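Clarnent to trial revised care labels for woven table linen

Textile finisher Clarnent will begin a six-month trial of revised care labels on its woven cotton table linen in December, after complaints about shrinkage and uneven colour in checked cloths.

The trial covers 166 product lines, all finished at the company's Clarnolitz works. Labels will state expected shrinkage along the warp and the weft separately, in place of the single figure used until now.

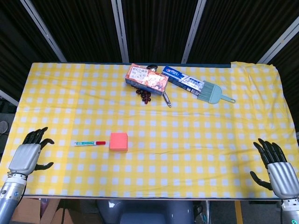
A yellow-and-white gingham tablecloth.

Technical manager Benedicta Fiadzo said yarn-dyed checks show distortion sooner than plain cloth. "A difference of 3 per cent between the two directions is visible in a square pattern — on a plain weave most people would miss it," she said.

Samples from each batch of 1000 cloths will be washed, line dried and measured by the Jondell laboratory. Retailer Atallah will stock the relabelled range in three of its shops. Buyer Nizar Rawashdeh said prices would not change during the trial.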